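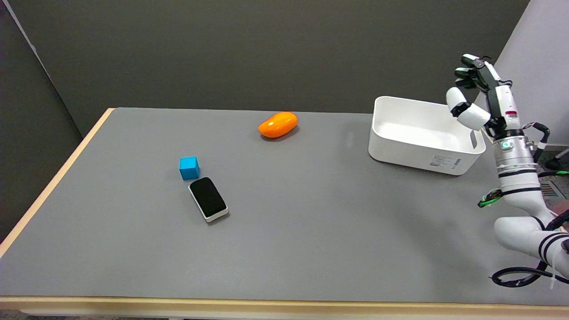 Obed Arthur

2 min read

Search products Search

Foltix Match Sliotar – size 5, pack of 2

Back in stock as of 27 June 2020. Same ball as last season, new rim color. Full adult size, leather cover, cork core. Raised ridges so you get a clean pickup in wet grass. Stitching is tighter than on the old one – we had a few complaints about that, fair enough.

Good for: club matches, league, hard training. Not for wall ball. Concrete will chew the ridges off in a couple weeks and we won't replace them for that. Get the Bratatness rubber trainer if you're hitting a wall every night, it's cheaper and it bounces truer.

Break-in. Fresh out of the bag they fly a little long. Puck them around for one session before you use them in a game. Yamuna Rao has her goalies take the new ones first, seems to work.

Care: wipe down, air dry, keep off the radiator. No leather oil. If the cover goes fuzzy that's normal wear, if a seam opens inside the first month send it back with the order number.

Item no. 1508. Ships from Pleston, usually next day. Orders of a dozen packs or more go out by freight so allow extra time – email Dima Srour before you order and she'll give you a date. Club pricing thru Dima too.

We have 259 packs right now and the next delivery isnt til September. If you need them for the start of championship dont wait.

Sizes 3 and 4 for juveniles are on their own page. Size 4 is also the one for camogie. Hurleys, grips and bands are under Sticks. Helmets still out of stock, sorry, waiting on Ghanem for the face guards.

Returns within the month, unused, in the bag. Buyer pays postage unless it's our mistake.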